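Checked by: Maricruz Nava
Area: work table and bench items, Brillholm room
Month: February

Marks used: [x] fine, [ ] needs doing, [~] fine for now, look again next time.

## Table

- [x] Table steady, no rocking when leaned on at each corner
- [x] Wood edge free of splinters. Ran a cloth along all sides and it didn't catch.
- [~] White work surface. Grid lines still readable. Dark marks near the middle, as on the last sheet. Edgardo tried a damp cloth and they stayed. Leave them, no harm to anything placed on top.
- [x] Surface lies flat, no lifted corners

## Mug stand

The stand came in with the Plirden order and hasn't been on a checklist before, so the comments are longer than usual.

- [x] Base sits flat. Pressed down on the rim all the way round, no lift.
- [x] Pole tight in the base. Turned it by hand, no play.
- [~] Hooks. None bent. One has a slightly rough tip – I can feel it with a fingernail but it won't scratch a mug.
- [ ] Load test with mugs on one side only. Limit on our sheet is up to 5 mugs in total. Tarun to do this with the old mugs. 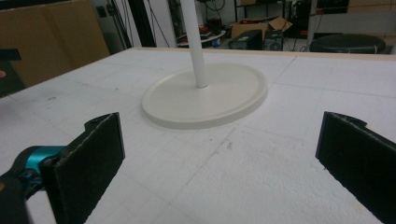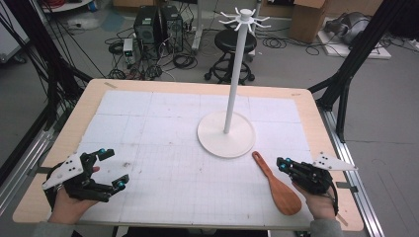

- [ ] Position. Base should be at least 10 inches in from any table edge when mugs are on it. Please measure, don't judge by eye.
- [x] Wiped down with dish soap and water, dried before going back

Comment from Milagros: the stand is top-heavy if you load the hooks nearest you first. Go side to side. Agreed, I have added this to the card on the shelf.

## Wooden utensils

- [x] Spatula, handle: no cracks, no loose grain
- [~] Spatula, head: edge a little dry. Oil it this month.
- [x] Nothing wooden left in the sink overnight
- [ ] Utensils go back in the drawer when finished. I have found the spatula on the table on two checks. It rolls underfoot if it gets knocked off.

## Floor and walkway

- [x] Walkway to the door clear
- [~] Floor mat by the sink. One corner curls. Taped down, replacement requested from Irker, item 39 on their list.
- [x] No water on floor at time of check, 10 a.m.

## To do before the next check

- Tarun: one-sided load test, write the result under "Mug stand"
- Edgardo: oil the spatula, and the rolling pin while the bottle is open
- Vitória: chase Irker about the floor mat
- Maricruz: mark the stand position with a pencil dot so it goes back in the same spot

Previous sheet is in the Aquino folder, behind the fire extinguisher log.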